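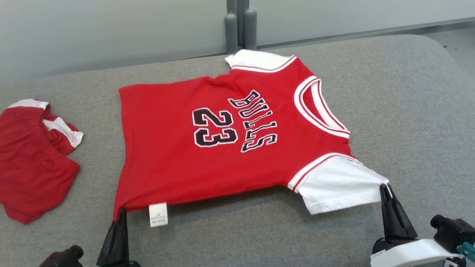
Red and white jersey and shorts on a gray table.

Runell Canvass, reviewed after a full month of door knocking

Runell Canvass is a phone app for local campaigns. You load in a voter list, cut it into walking routes, and hand the routes out to whoever turns up. I used it through January on a city council race in Bresbridge, Ward 2, where the candidate was Hadiza Omoregie and the budget was small. Before that we did everything on clipboards, so that is what I am comparing it with.

Setup took one evening. The county sends its voter file as a spreadsheet, and Runell read most of the columns without help. It did not understand apartment numbers. Every unit in the Brevuneck Street buildings came in as the same address, and I had to fix those by hand before we could send anyone there. If your ward is mostly houses you won't run into this. Ours is close to half apartments.

Cutting routes is the best part of the program. You draw a shape on the map with your finger, it tells you how many doors are inside, and you save it with a name. I kept ours at 110 doors for a pair of walkers, which fills a Saturday morning. The app puts the houses in a sensible order, odd side first and then even, and you can flip that if the parking is better on the other end.

At the door, the walker sees a name, an age, and five buttons for level of support. There is a notes box under the buttons. People used the notes box for everything, including dogs, broken doorbells and who wanted a yard sign. The sign requests should have their own button. I ended up reading through 482 notes to build a delivery list, and I still missed a few.

Battery use is heavy. A phone that started at full charge needed a plug before lunch if the map was left open. Turning the screen down helps a little. It was also cold most weekends, and the buttons are too small for gloves.

The offline mode works, with one catch. Answers are held on the phone until it finds a signal, then sent in a batch. If the walker closes the app before that happens, the batch stays put until they open it again. Twice I thought a route had not been walked, and both times the results came in the next day. A warning on the exit screen would fix it.

Reports are plain. You get totals by precinct and by walker, and a file you can open in a spreadsheet. I would have liked to see totals by street. Malou Ásgeirsdóttir, who ran our phone bank, wanted to call only the undecided voters with a housing note, and there is no way to search notes inside the app. She did it in the spreadsheet in the end.

I also tried Vídalín for a week. It is the better program for a county or statewide race, with call lists, event sign-ups and texting all in one place. It costs more, and new walkers needed a good deal of help with it. Runell they could pick up on the sidewalk.

Support answered my email about the apartment problem in two days and said a fix was planned. I have not seen it yet.

I would use Runell again for a ward or school board race. For anything much larger, or for a district that is mostly apartment buildings, I would look at something else first. Try it with one precinct before you load the whole file.

Comments (3)

deb_w: We had the same apartment trouble. Putting the unit number in front of the street name before you import gets around it.

Precinct 11 walker: I still like paper. It doesn't die at noon.

T. Marsh: Does it let two people share one route? We split ours by side of the street.

Recent reviews
Yard sign stakes: wire or wood
Label printers for small mailings
Folding tables for outdoor sign-ups
Three budget headsets for phone banks

Contact | Copyright 2020 | Back to top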